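4. Loading your first trade table

Before you start you will need a Cestix login, the regional file from the Skalstead download page, and a cup of something. The file holds 665 rows, one for each pair of regions that sell to each other, and it opens slowly.

1. Open Cestix and choose File, then New Workbook. Ignore the welcome tour. It will be back tomorrow.

2. Click Import and pick the Skalstead file. Leave the separator set to comma.

3. When asked for a base year, pick the one printed in the file's first line. Cestix will suggest a different one with great confidence.

4. Tick "Exports as share of output" and "Imports as share of output". Do not tick "Both", which adds them together and then adds them together again.

5. Press Build. The bar stops at 80 per cent for a while. Leave it alone.

Note: Regions that trade only with themselves are shown in grey. There are 59 of them in the current file and they are not an error.

Caution: Never sort one column by itself. Cestix allows it, says nothing, and hands every region its neighbour's exports. Shiuli Haque once spent an afternoon explaining a fishing boom in a place with no coast. 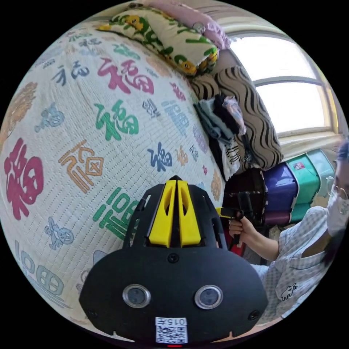
SKALSTEAD, July. The regional file now counts goods passing through a port on the way to somewhere else under a separate heading, "Transit". If you loaded an older copy, follow the steps below before you compare anything.

6. Open Settings, then Flows, and switch Transit to "Leave out". Port towns will shrink at once. They were never that rich.

7. Go to Prices and choose "Constant". With "Current" selected, a year of high inflation looks like a triumph of commerce.

8. Save the workbook under a new name. "Final" is taken, as is "Final 2".

Note: Users coming from Wumbei should know that its balance column runs the other way round. A surplus there is a deficit here. Use Tools, Flip Sign, once only.

If the totals for exports and imports between regions differ by over 5 per cent, the import has dropped some rows. Delete the table and go back to step 2. If they still differ, send the log to Mizanur Herath on the support desk, with the base year you used.

Charts are covered in section 5.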